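Water hardness and descaling intervals: results from the spring and summer log

Members who submitted readings between March and August will find the combined results below. The full table is in the shared folder under Fledance, which is the name we have kept for the descaling log since the first round. Thanks to Ismael Siqueira for merging the sheets and to Ismael Cavalcanti for rerunning the titrations that came back out of range.

Background. Scale in a boiler or thermoblock is mostly calcium carbonate. It forms when water containing calcium and bicarbonate is heated, and the rate depends on hardness, alkalinity, temperature and the volume of water passed through. Most manuals give a descaling interval in weeks or in cups. Neither figure takes the local supply into account, and members on the east side of the district have been reporting restricted flow well before the interval in the manual.

Method. Each household drew a sample from the cold kitchen tap after a two-minute flush. Total hardness was measured by EDTA drop titration, alkalinity by the sulfuric acid kit, both reported in mg/L as CaCO3. Participants then recorded cups brewed and the time taken to pass 500 mL of plain water through the machine with no coffee in place. The flow test was done from a fully warmed machine, on the same setting each time. A rise of 20 percent over the first reading after descaling was treated as the point at which descaling was due.

Hardness. The Plarier supply zone came in at a median of 135 mg/L, with little movement from month to month. The Zulis zone was higher and less stable. It is fed by a blend of well water and reservoir water, and the ratio changes when the wells are rested. Two samples from the same Zulis address, taken six weeks apart, differed enough that we asked for a third. The third agreed with the second, and the first has been left out of the median.

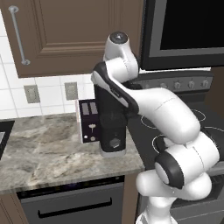 Alkalinity tracked hardness closely in Plarier and less closely in Zulis. This matters in practice. Water with high hardness and moderate alkalinity scales more slowly than the hardness number alone suggests, and a test strip that reads only hardness will overstate the problem. Members who have been relying on strips should take one alkalinity reading per season and write it on the log sheet next to the strip result.

Flow. In the Plarier zone the flow threshold was reached after a median of 96 days at normal household use. Zulis machines got there sooner, but the spread was wide and we are not publishing a single figure for that zone until the winter readings are in. Machines left switched on all day reached the threshold earlier than machines switched off between uses, at the same cup count. The sample is small and brands were mixed, so treat this as a direction only.

Descaling agents. Citric acid and lactic acid both restored flow to within the error of the test. Citric acid should be used at the dilution printed on the packet and not hot. At high temperature and high calcium it can leave calcium citrate behind, which is harder to remove than the original scale. Vinegar restored flow in most cases but took more rinse cycles before the taste was gone. Do not use any acid in a machine with exposed aluminum parts unless the manufacturer permits it.

Filters. Jug filters reduced hardness as expected while the cartridge was fresh. The reduction fell off well before the date indicator changed in the harder of the two zones. If you use a jug, titrate the filtered water once halfway through the life of the cartridge. The in-tank resin pouches were tested by too few households to report.

Corrections. The previous issue gave the conversion from grains per gallon as 17.8. The correct factor is 17.1. Anyone who converted their own readings from that issue should redo them. Readings sent to us as drop counts are not affected.

Next round. Winter sampling opens in October. Reagent kits can be picked up from the Fan Street cupboard between 5 and 7 p.m. Check the expiration date on the indicator bottle before leaving, as part of the last batch was short-dated. Log sheet revision 3 replaces all earlier versions and has a separate column for tank volume. Please leave the column blank if you do not know the value.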